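Le mail de bienvenue, ce grand oublié

Re-bonjour à vous ! La dernière fois je vous avais promis de parler du mail de bienvenue, et vous avez été plusieurs à me relancer (merci, ça fait plaisir de voir que certains lisent jusqu'au P.-S.), alors allons-y.

Je me suis remise dessus en mai à cause de Skitholm, une petite boutique en ligne dont je m'occupe depuis l'hiver. Leur newsletter est jolie, régulière, bien écrite, vraiment rien à redire. Et puis je me suis inscrite avec une adresse toute neuve, histoire de voir ce que reçoit un nouvel abonné, et j'ai eu droit à ceci : « Votre inscription a bien été prise en compte. » Point. Pas de prénom, pas de lien, un expéditeur en noreply et un logo qui datait de l'ancienne charte. Ensuite, silence complet pendant onze jours, jusqu'à une promo sur des articles que je n'avais jamais regardés. 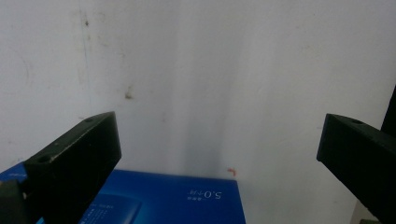

La boîte bleue contre le mur clair

Le texte par défaut de l'outil, on l'a tous laissé traîner au moins une fois. Le mien disait encore « Bienvenue chez [Nom de l'entreprise] » quand j'ai lancé ma première liste, et il m'a fallu une abonnée charitable pour m'en rendre compte ! Le souci, c'est que ce message-là tombe au moment où la personne pense à vous. Elle vient de taper son adresse, elle a l'onglet de sa boîte mail ouvert à côté, elle attend quelque chose. Trois semaines plus tard, elle ne saura plus très bien qui vous êtes.

Chez Skitholm on a donc tout repris, et sans rien acheter de plus, puisque Drorkitz (leur outil d'envoi) sait très bien déclencher un mail à l'inscription. Le nouveau message part tout de suite. Il est signé par la fondatrice, depuis une vraie adresse où l'on peut répondre. Il fait moins de 1000 signes, je les ai comptés, parce que la première version ressemblait à une page « À propos » et que personne ne s'inscrit à une newsletter pour lire ça. On y dit à quel rythme on écrit, de quoi on parle, et on finit par une question toute bête : qu'est-ce qui vous amène ?

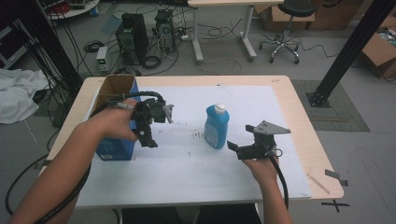
La question, c'est mon moment préféré. Je m'attendais à trois réponses polies et on en a reçu 92, sur 198 nouveaux inscrits. J'ai relu le chiffre deux fois ! Alors oui, c'est une boutique avec une clientèle attachée à elle, et je ne vous garantis pas la même chose pour un logiciel de comptabilité. Mais dans ces réponses il y avait des idées d'articles, deux liens cassés signalés, une dame qui demandait un format cadeau dont on n'avait jamais eu l'idée, et pas mal de gens juste contents de dire bonjour.

Le second mail part 72 heures après le premier. J'ai hésité sur le délai, j'avais d'abord mis le lendemain et je trouvais ça un peu collant (surtout quand la newsletter normale arrive par-dessus). D'ailleurs, petit réglage à ne pas rater : sortez les nouveaux inscrits de l'envoi habituel tant que la série d'accueil n'est pas terminée. Dans Drorkitz c'est une case à cocher dans les options du scénario, tout en bas, assez mal rangée.

Et le code promo, me direz-vous ? On n'en a pas mis. J'avais raconté ça dans un petit message sur le forum de Drutach et la discussion est partie très loin.
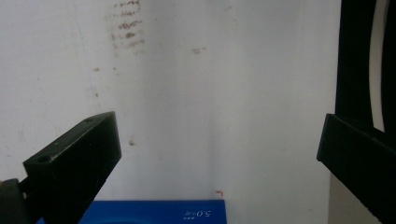 Heledd Phillips m'a répondu qu'elle avait fait l'inverse pour Gape : un code dès l'objet du premier mail, et des commandes le jour même. Elle reconnaissait au passage que beaucoup de ces clients-là se désinscrivaient juste après l'achat, mais pour elle une commande reste une commande, et elle préfère une liste plus courte avec des gens qui ont déjà sorti leur carte.

Je comprends l'argument et je ne suis pas complètement convaincue. Si vous avez promis une remise dans le formulaire, évidemment, donnez-la dans la première ligne, sans obliger les gens à chercher. Si vous n'avez rien promis, je garderais le code pour plus tard, au moins le temps d'essayer la question. 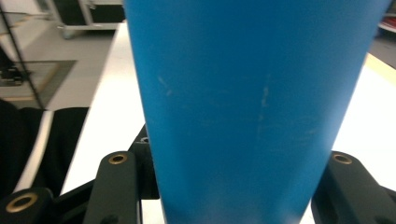

Côté objet, on a testé deux versions. « Bienvenue chez Skitholm » et « Bien arrivé(e) ? Une question pour vous ». La seconde a été plus ouverte, sans que l'écart me fasse sauter au plafond, donc on la garde et on retestera à la rentrée avec davantage d'inscrits. Pensez aussi au texte d'aperçu, cette petite ligne grise à côté de l'objet : chez eux elle affichait « Voir ce message dans votre navigateur », ce qui gâche un peu l'effet.

Si vous avez dix minutes cette semaine, inscrivez-vous à votre propre liste avec une adresse que vous n'utilisez jamais, et lisez ce qui arrive sur votre téléphone. Puis racontez-moi ! Il suffit de répondre à ce mail, c'est moi qui lis, et je prendrai deux ou trois de vos messages d'accueil pour les décortiquer dans le prochain numéro (avec votre accord, bien sûr, et sans le nom de la boîte si vous préférez).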